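Pollside Robotics Short Course
Handout 4: Grasping awkward objects

Bring this sheet to the bench along with your printed tables from Handout 3. The work is done in pairs, one on the teach pendant and one keeping the log. Swap over halfway through the session.

What you are doing

So far you have picked up blocks and tubes, which have flat sides and no loose parts. In this session the arm handles two objects that are harder to plan for: a C-clamp and an old telephone. The clamp has a heavy frame at one end and a long screw at the other. The telephone has a handset and a cord, and both can shift if the fingers come in at a poor angle.

Before you start

1. Read the Stoltent bench rules again. Keep the pendant within reach and know where the red button is.
2. Load the Feltar project file and save a copy under your pair number. Do not work in the original.
3. Set the speed override to 30 per cent. It stays there for the whole session.
4. Check that the gripper cables have enough slack at the wrist for a half turn either way.

Part A: the clamp

Jog the arm until the gripper is over the curved frame. Stay off the screw for this part, as it turns under load and will spoil your readings. Bring the fingers down in small steps and record the height at first contact. Close slowly, write down the finger positions, then open and back off straight up.

Repeat with the wrist turned by 37 degrees. Most pairs find that one approach leaves more room for the fingers inside the curve. Say in your log which one you would keep. 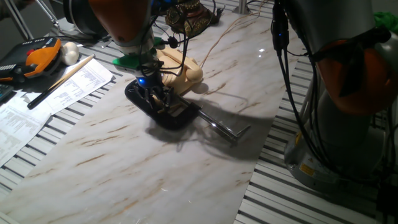

Part B: the telephone

The telephone is approached from above, with the fingers round the dial. Lower the force limit first. The value in the Feltar file is set for metal parts and is too high for a plastic or painted casing.

Pairs who finish Part A early should try the harder layout, with the telephone set inside the jaw of the clamp. The frame then blocks a low approach from one side, so you need a waypoint higher up before you descend. Mark it on your sketch.

If the telephone moves when the fingers touch it, stop and log the attempt as a failure. Put it back in position by hand only when the arm is halted and your partner has said so aloud.

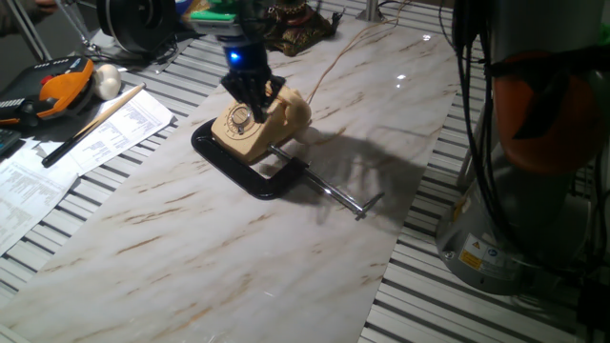 Fig. 2. Fingers round the dial, telephone inside the jaw of the clamp.

What to hand in

One log per pair, with the contact heights, finger positions and force limits for both parts. Add a sketch of the bench from above showing your waypoints. Upload the program to the Habte folder; anything over 3000 lines will be refused, and yours should be nowhere near that.

The written part is a page at most. Explain which object needed more changes to your plan, and what you would alter in the approach before trying it at full speed.

Reading for next time: section 2 of the course notes, on force limits and slip.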